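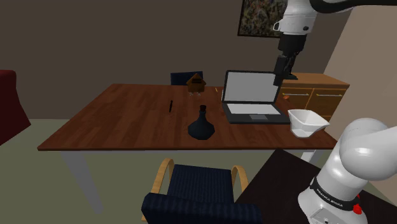
Brandach 3703 Endpoint Patch Relay

Home | Products | Gateways | Relays | Support | Contact

Print this page | E-mail this page

The Brandach 3703 is a rack-mounted patch relay for sites that run mixed or ageing Windows fleets. It downloads vendor updates once, checks each package against its published signature, and serves it to machines on the local network. Workstations behind the relay need no direct internet connection.

Operation

The relay polls its configured update sources every 52 minutes. New packages are held in quarantine until the signature check and hash comparison are complete. A package that fails either check is logged and kept out of the distribution store. Administrators can release packages by hand, by group or on a schedule. Releases can be staged, with a pilot group served first and the remaining groups after a set delay.

Machines that miss a scheduled release are listed on the Overdue tab. The list can be exported as CSV or sent to a syslog server.

Older file-sharing protocols are disabled on the relay and can't be turned on from the web console. Clients connect over TLS only. If a client can't negotiate a current TLS version, install the Zusitz agent on it before enrolment.

Specifications

Managed clients: up to 2000
Update groups: 62
Network: two gigabit copper ports, one dedicated management port
Storage: mirrored solid-state drives, encrypted at rest
Power: dual supply, hot-swappable
Mounting: 1U, rails included
Console: web browser or serial
Log formats: plain text, CSV, syslog

Licensing

The base licence covers the relay software and signature updates for one year. Client licences are sold separately and are counted by enrolled device. Retired devices return to the pool when they are removed from the console. An expired licence stops new downloads, but packages already in the store can still be served.

Compatibility

The 3703 works with Quintana directory connectors from release 4 onward. Sement inventory files can be imported directly; column headings must be left in their original order. Virtual machines are treated as ordinary clients. Cloned images should be enrolled after cloning, otherwise they will share an identifier and show as one device.

Firmware

The July firmware adds a second approval step for manual releases. It is off by default. Back up the configuration before upgrading, and allow for one restart.

In the box

Relay unit, rail kit, two power leads, serial cable, printed quick-start sheet.

This site uses cookies to remember your region and language. Accept | Cookie settings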